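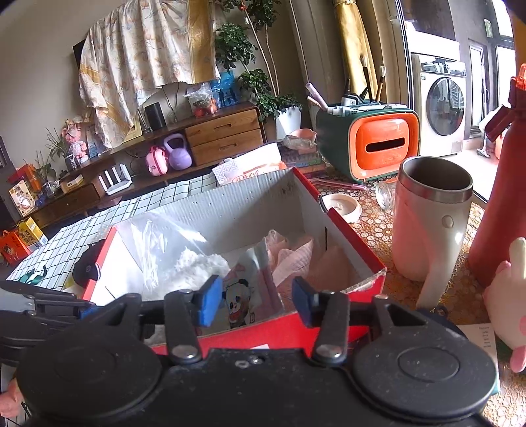

I am trying to write a short biography of the actress Oluwatosin Olaniyan for our film club's website, and I have a problem with her early life. Some pages say she was born in Steinbach, others say Zisitz. Her father was a sound engineer and her mother taught the piano, on this all the sources agree. Her first paid work was the voice of the panda in the children's puppet series from Bredell Studio, a black and white one like the panda on the packet in the red box, and that is also the part where I have the most questions. Was she still at school when she recorded it? The club gives me 700 words, so I must choose well what goes in. I would be thankful for sources that I can quote.

*halina_w, 2025-09-17*

---

Steinbach. It is in the printed programme for "The Ferry House", under her name, with "born in Steinbach, lives in Bredell". Programmes are normally checked by the actors themselves before printing. I have this one at home and can type the whole paragraph for you if you need it. It is only five lines and two of them are about the theatre.

About the panda: yes, still at school. She said in the radio talk that her father drove her to the recordings after lessons and waited in the car.

*oldstalls*

---

I must disagree with oldstalls. The programme is wrong, and it was copied many times after. The family moved to Steinbach when she was a small child, and her first years were in Zisitz. In the long interview she gave after "Tredesov" she speaks about the house in Zisitz, the garden and the neighbour who had geese. A person does not describe a house like this if she never lived in it.

*Perrin_V*

---

She can live in a house and be born in another town. My sister was born in the city with the good hospital and came home after two days. On paper she is from a place where she knows not one street. Zisitz is a small town, does it even have a hospital?

*oldstalls*

---

It had one then. It is closed now and the building is a music school.

*Perrin_V*

---

Can you both please give the exact words? Perrin, does she say "I was born" in the interview, or only that they lived there? For me this is a big difference. I don't want to write a thing that she would have to correct.

*halina_w*

---

I looked again. She says: "We are from Zisitz, my brother and I." So she does not say "born", I admit this. But for me "we are from" is clear enough. Also please note the brother, because many pages write that she is an only child. He is older and he is not an actor.

*Perrin_V*

---

Half-brother, I think? From the father's first marriage. I read this in the booklet of the "Tredesov" disc, but my copy is lent out and I cannot check until November.

Halina, if I may give an opinion, you are giving too much place to the birth town. Readers of a film club want the films. She had a real break after the puppet series, when she studied languages and did not act, and then came back through the theatre in Bredell. Most short biographies jump over that time and it looks as if she went straight from the panda to "Tredesov". It is a pity, because she did her own translation of the dialogue for that film and you can hear it. The sentences are short, like hers.

*lamplight_matinee*

---

The translation is a good point, but she did it together with the director. Both names are in the credits at the end.

There is one more number that goes around and I would leave it out: that 3,000 girls were seen for the part in "Tredesov". It comes from the poster and from nothing else. The casting woman said later that they saw Olaniyan in a play, asked her to read two scenes and stopped looking.

*oldstalls*

---

On this I agree with oldstalls, please write it down somewhere.

*Perrin_V*

---

Thank you, this helps me a lot. I had the 3,000 already in my text and now I have removed it. For the town I think I will write "grew up in Zisitz and Steinbach" and say nothing about the birth. The brother I will call "an older brother" until lamplight_matinee has the booklet back.

I have another question now. Her first name is sometimes shortened to "Tosin" in the credits of the puppet series. Should I mention it? And does anyone know if she sings the closing song herself? The voice sounds older to me.

*halina_w*

---

Mention it, yes, people who search for the series will find only the short form.

The song is not her. It was sung by one of the puppet makers, a woman with a deep voice, and she was only credited on the first episodes. Olaniyan speaks the one line before the music starts - "Good night, leaves" - and after this it is the other voice.

*lamplight_matinee*

---

I always believed it was her. I am not sure you are right, the laugh in the second verse is very much like the laugh in "The Ferry House". But I have only the television recording, and the sound is poor.

"Grew up in Zisitz and Steinbach" is acceptable to me. I would still put Steinbach first.

*oldstalls*

---

She lived in Zisitz first, so Zisitz goes first.

*Perrin_V*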